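Greltgate tabletop set: known fault in the February recordings

README, last changed April 21, 2024
Maintainer: Halfdan Arnardóttir

Read this before you train on anything from the February folder. Part of that folder was recorded with a fault in the right gripper, and the values logged for it can't be trusted.

What is in the set

Two-arm tabletop tasks with a basket, a cup and small household and office items. A person lays out the items between episodes, and the operator then runs the task by teleoperation. Each episode has a fixed workspace camera, a camera at each wrist, joint positions and gripper opening. Layout periods are kept in the recordings and carry the label "reset". 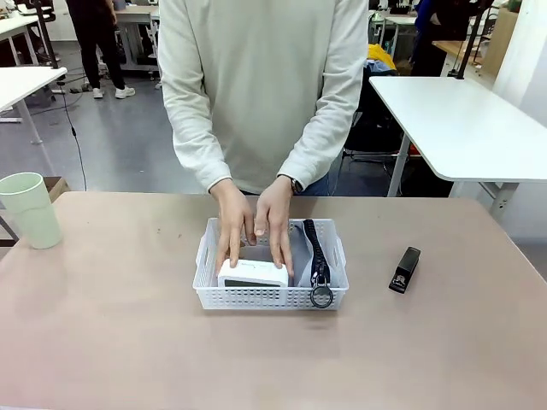 Fixed workspace camera: both hands on a small white device in the basket, stapler on the table to the right.

What went wrong

The right gripper lost its zero position. The log showed the fingers fully closed while the wrist camera still showed a gap between the pads. When the operator commanded a full close, the driver saw no distance left to travel and stopped early. Light items slipped out during the lift. Heavier ones were often dragged along the table.

We first blamed worn pads and changed them, which made no difference. Bundgaard, the older of our two control programs, was reading the zero offset once at startup and keeping it after a driver restart. Any restart in the middle of a session left the offset wrong until the whole program was closed and opened again.

Of the 70 episodes in the folder, 34 were recorded after such a restart. In 9 of those the item was dropped.

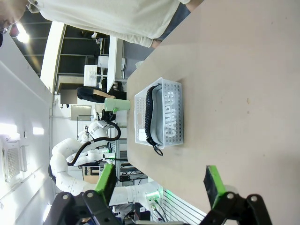
The left gripper was on a separate driver that did not restart, and its log matches the video in every episode we checked. Cup tasks done with the left arm alone can be used as they are. For two-arm tasks, the left side is fine and the right opening value should be masked.

Safety note

In 2 episodes the operator pressed the stop after the right arm kept pushing down on the basket rim. The force limit depended on the same opening value and did not trip. No one was hurt. Since then, the arms must be disabled at the stop switch before anyone reaches over the table, including for a short reset. A paused program does not count as disabled.

How to handle the affected episodes

Filter on the field gripper_zero_valid. It is false for all affected episodes. Images and arm joint positions are still good. Do not use the right opening value as an action target, and do not count the drops as operator error.

Cotton, the newer control program, reads the offset after every driver restart and refuses to start an episode if the two readings disagree. Sessions recorded with Cotton are in the Larkwood folder and do not need the filter.

Still open

The reset labels were placed by hand and can start a little late. We have not corrected the opening values from video. If you try it, send the script to Halfdan and it will be added to the tools folder.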